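Adalmont Shared Workshop: Frequently Asked Questions

Do I need to book a bench?
Yes, on weekday evenings and all weekend. Weekday mornings are first come, first served. Bookings open 8 days ahead on the members' page.

What does membership cost?
A monthly pass is $60. It covers bench time and hand tools. Materials are extra and are sold at the front desk at cost.

Can I leave a project overnight?
Small projects can go in a locker. Anything bigger needs a yellow tag with your name and member number. Untagged work is moved to the Panside storage room and held until the end of the month.

How clean does a bench have to be when I leave?
Clear your scraps, wipe the surface and put clamps back on the wall rack. Old stains and glue marks don't count against you. Fresh glue does, so use a mat. 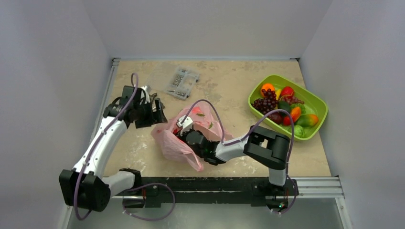 Yaa Alhassan wrote in to say that the wipes at the front desk don't shift dried epoxy and that a plastic scraper works better. We now keep scrapers in the drawer under the sink. Please don't use metal blades.

Can I bring a guest?
One guest per visit, age 16 or over. Guests sign in at the desk and can't use power tools.

Is there parking?
The Lodhi Street lot holds up to 200 cars and is free after 6 p.m. The lot behind the building is for deliveries only.

How do I cancel?
Email the desk before the 20th and your pass ends that month. Return your locker key to Room 312. Passes can't be refunded for part of a month.

Last updated 2026-01-18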